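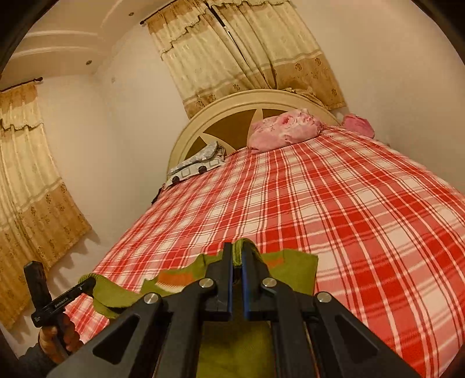 Figure 2. Olive-green garment held over a plaid blanket.

Privacy & Surveillance | 13 shares | 2 comments

4.2 Retention of call records

The Plelberg rules allow the police to ask an operator for call records without a judge, if the request is urgent. Jacobs and Nikolaidis read the word "urgent" in a narrow way – we follow them. In the Aguiar case the records were kept after the inquiry had closed, and the subscriber did not receive any notice. The law gives no time limit for deleting such copies.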